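Rules for small robots, written by people with large ones
Adjoa Agbenyega, 6 Mar 2023

The safety rules at Javora run to 23 pages, and I have now read them all, which puts me in select company. They want a fence, a warden and a siren. They were plainly drafted for something that lifts car doors.

Our arm works at a toy kitchen. Its gravest duty is a steel pot with a lid, on a hob that is a drawing of a hob.

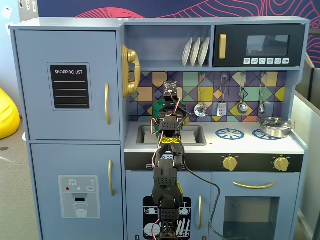
What I would keep

Umesh Srivastava wants the lot scrapped. I don't. An arm that can grip a ladle can grip a finger, and a cable left trailing will trip a professor as readily as a student. Keep the stop button within reach, tidy the wires and write down who changed what. That fits on one page. The siren can go back to Plateck, with our thanks.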